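Trestetti Hand Tool for Chore Demonstrations

Overview
Specifications
What is in the box
Care and spare parts
Ordering

The Trestetti is a two-finger gripper that a person holds in the hand. You do a chore with it, the way you would do it with your own fingers, and the record of your movement is later used to teach a robot arm the same chore. It is made by Stuseo, a small workshop, and we sell it directly to laboratories, to repair shops and to some patient people who work at home.

Customers write to us before they order, and most of them ask the same thing in different words: can a machine do my housework now, or the small jobs in my shop? We prefer to answer on this page, before you spend money.

Can it do the chores yet?

Some of them, some of the time. A robot arm which is trained with good demonstrations can pick up a cup from a clear table and put it on a shelf. It can put dry sponges in a bin. It can place parts of one size in a tray, if the tray stays where it was. These jobs we see done well in our own workshop, and we trust the arm to do them while a person is in the same room.

Wiping a table is more difficult than people expect. The arm can push a cloth from one side to the other, this is not the problem. The problem is to know when the table is clean. On pale wood with a strong grain, a brown line may be part of the wood, and a crumb can be smaller than the width of that line. A person passes the palm over it and knows. The arm must decide by looking, and the light in a kitchen changes between breakfast and evening. 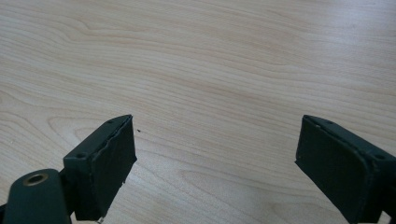 For this reason we tell customers to record their wiping and crumb picking on the same table they will use later, and at different hours. In our test for this page we made 40 demonstrations of picking small debris from a tabletop, first in the morning and then again at 4 p.m. The arm trained only on the morning set became noticeably worse in the afternoon. With both sets it was steady, but still it missed things that my mother would not miss.

Folding is at the edge. Hand towels, yes, slowly. Fitted sheets, no. We do not expect to change this sentence soon.

On the shop floor the picture is a little better, as the work repeats. Sorting washers, loading a simple fixture, moving finished pieces to a box: these are good first projects. Untangling cable, or finding a screw that fell under a machine, should stay with people for now.

Specifications

Type: hand-held, two fingers, parallel closing
Fingers: replaceable, screw fixed
Gripping pads: replaceable, sold in pairs
Finger color: dark green
Operation: trigger, right or left hand
Recording unit: Phetsri module, sold separately
Software: Stondari desktop program, included
Warranty: 10 months on the body, pads not included

About the pads

The pads are the part that wears. They are soft on purpose, so the finger can hold a thin object against a hard surface without sliding. With daily use on tables the outer edge becomes rough, and small bits come off. This does not harm the grip at first. When the edge is so worn that the pads do not meet flat, please change them, and change both together – one new pad against one old pad gives a crooked grip, and your demonstrations will teach the crooked grip to the arm.

To change them, open the fingers fully, take out the finger screws, and lift each finger off before you peel the pad. Clean the surface with a dry cloth. Press the new pad for 30 seconds and leave the tool overnight before use.

Do not oil the pivots. They are supplied ready to use, and oil goes to the pads sooner or later.

What is in the box

Trestetti hand tool with fingers mounted
One spare pair of pads
Finger screws and key
Printed guide, 43 pages, in English
License card for Stondari

The recording unit, the robot arm and the charger for the recording unit are not in the box. Please read this line again if you are buying for a school, we had several returns for this.

Advice for the first week

Begin with one chore and one object. It is tempting to record the whole kitchen in the first evening, and then the data are a mixture that helps no chore very much. Approach the object slowly, with the fingers open wide, and close only when you are at the right height. If you make a mistake, keep the recording but mark it in Stondari, where there is a button for this. Marked mistakes can be useful later, unmarked ones are only trouble.

Work for short periods. The tool is light, but the wrist becomes tired before you notice, and a tired wrist makes movements which the arm will copy faithfully.

Ordering

Orders are prepared in the workshop and usually leave within one week. In November we close for stock work, and orders wait until we open again. Pads and finger screws can be ordered without the tool.

For questions about whether your chore is suitable, write to Pranab Liyanage at the workshop and describe the table or bench, the object and the light. A short description is enough. If we think the machine cannot do it yet, we will say so, and you can ask again next year.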